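Section 4: Setting the fill level and checking for leaks

Read this section before you turn the water back on. The box says the Uvberg 844 fill valve fits any tank. It doesn't. Measure first, whatever the box tells you.

The steps cover an ordinary toilet with a separate tank behind the bowl. Wall-hung models are in Section 7.
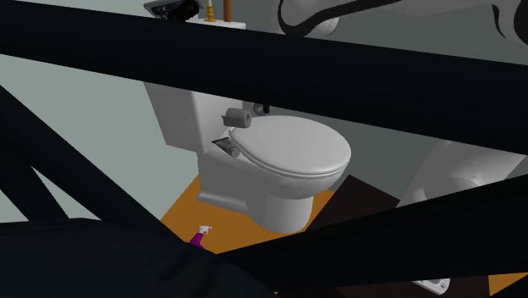
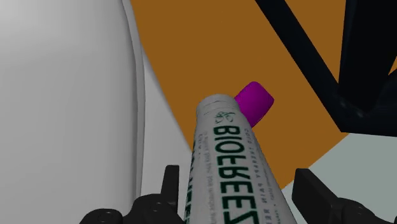 One owner, Omerović, wrote in that the "five-minute fit" took most of an evening, and that the supplied washer was too thin to seal. Two washers from the hardware shop did the job. We have since heard the same from other buyers, so check yours now.

1. Turn off the supply at the isolating valve. A quarter turn is meant to be enough. Flush, and if the tank starts to refill, it wasn't.

2. Lift the tank lid straight up and lay it flat on a towel.

CAUTION: Do not stand the lid on its edge against a wall. It will slide.

3. Set the height of the valve body so that its top clears the overflow pipe. The maker's sheet gives a height of 146 mm. Treat this as a starting point.

4. Tighten the nut under the tank by hand, then give it a quarter turn with a spanner. Stop there.

CAUTION: More force won't cure a leak. It may crack the tank, and the guarantee doesn't cover that.

5. Open the supply slowly and let the tank fill. The water should stop just below the mark on the overflow pipe. If there is no mark, aim for 25 mm below the top.

6. Dry the underside of the nut, press a sheet of kitchen paper against it and leave it for an hour. Any damp spot means the washer has not seated.

NOTE: Wakura sells a leak-finding dye tablet (part 591). A few drops of food colouring in the tank will show the same thing. Wait 20 minutes without flushing and look in the bowl.

NOTE: The "up to half your water saved" claim on the Grarham dual-flush button (part 910) depends on which button people press. Read your meter before fitting it and again at the end of August, then decide.

7. Put the lid back and flush three times. If the valve hisses after the third, go back to step 3.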